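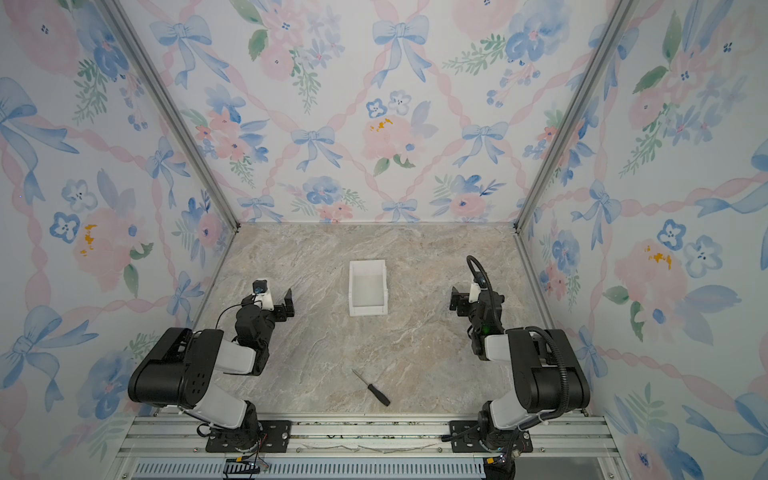

## Slide 1: The cell and the task

- Student project, two-arm manipulation, autumn and spring terms. Team name Karo. Supervisor Igor Hájek; I ran the software side.
- Task in one line: pick up the screwdriver, put it in the white bin. Either arm may do it.
- Point out the bin at the back and the tool between the arms. Start position of the tool is changed for every trial, so the handle does not always point the same way.
- Each wrist carries its own camera. Mention this now, as slide 4 depends on it.
- If asked about the wallpaper: patterned walls and a marbled floor are part of the project brief. A plain grey cell made detection too easy.

## Slide 2: What we were asked to build

- Brief written in September. Scope: one object, one container, no human help once the trial has started.
- We added handover between arms later. Keep this short, Janelle Tolentino covers it in the second half.
- Controller is Clumell, written by last year's group. We kept the motion layer and replaced the planner.

## Slide 3: Data

- 1519 demonstrations recorded by hand. Target was 3000. Say both numbers.
- Shortfall is mostly lost lab time in the spring term.
- 63 demonstrations thrown out for bad time stamps between the two wrist cameras. They are not in the total on the slide.
- Do not go into the file format unless someone asks. Backup slide B2.

## Slide 4: Grasping a thin shaft

- The handle is the easy end. The shaft is thin, shiny and close in tone to the pale veins in the floor.
- First planner went for the midpoint of the whole tool. Often closed on the shaft, tool rotated in the jaws, then caught the lip of the bin.
- Second planner finds the dark end first and works from there. Dark end against pale floor is a strong cue, but it fails when a gripper throws a shadow over it.
- Pause for the clip (no sound).

## Slide 5: Two arms, one space

- Arms share the middle of the floor. Simple lock: one arm owns the centre, the other holds back on its own side.
- The lock is slow. Igor will probably raise this. Answer: yes, and we have not tested anything better.
- Cable slack has to be checked before each session. Limit on wrist rotation is set in software.

## Slide 6: Remaining work

- Repeat the trials with the Talavera tile floor in place of the marble one.
- Swap the bin for a narrower one.
- Hand over to Janelle. Leave the cell slide up while she changes laptops.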